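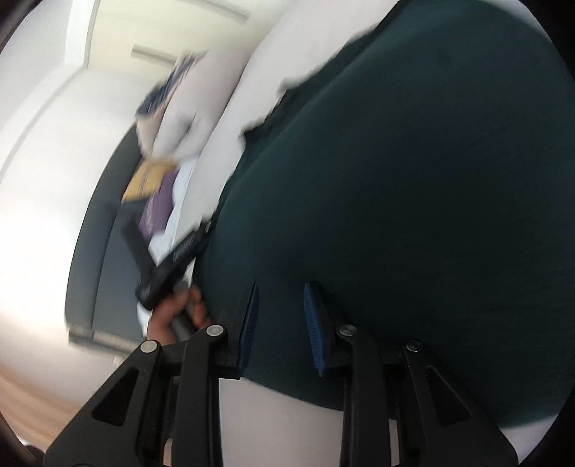
Par l'équipe Clidbridge, responsable rayon coussins et linge

Coussin Te Moana, bleu canard foncé

Retour en stock depuis juillet dernier, enfin. Le grand modèle, arrondi, toucher lisse, celui qu'on nous redemande toutes les semaines. Posé devant un oreiller blanc il fait tout le travail, pas besoin d'en rajouter.

Tissu souple, marque un peu quand on s'appuie dessus, un coup de main à plat et ça repart. Garnissage moyen. Ni dur ni galette. Housse amovible, zip caché dessous.

Avec quoi : du blanc uni, ou un blanc à motif bleu marine (voir la série Bondside). Évitez le noir à côté, ça éteint la couleur. Avis perso.

Entretien : housse à 30, à l'envers, pas de sèche linge. L'intérieur ne se lave pas, on l'aère. Petite tache = eau tiède tout de suite, savon doux, ne pas froter.

Réf. 377. Vendu à l'unité ou par 2. Livré sous vide, laisser gonfler 8 heures avant de mettre la housse. Si un coin reste plat le lendemain, écrivez nous, on échange.

Housse seule dispo aussi, même réf. suivie de H. Attention elle ne va PAS sur les anciens modèles Arkham, coupe plus carrée.

Teinte : varie légèrement selon l'écran et d'un bain à l'autre. Pour une paire, commandez les deux en même temps.

Nous utilisons des cookies pour mesurer l'audience. Accepter / Refuser

Articles similaires
Taie Bondside, blanc et marine
Oreiller blanc Clidbridge
Coussin Arkham, fin de série
Housse Te Moana seule

Dernière mise à jour : dim. 15 juin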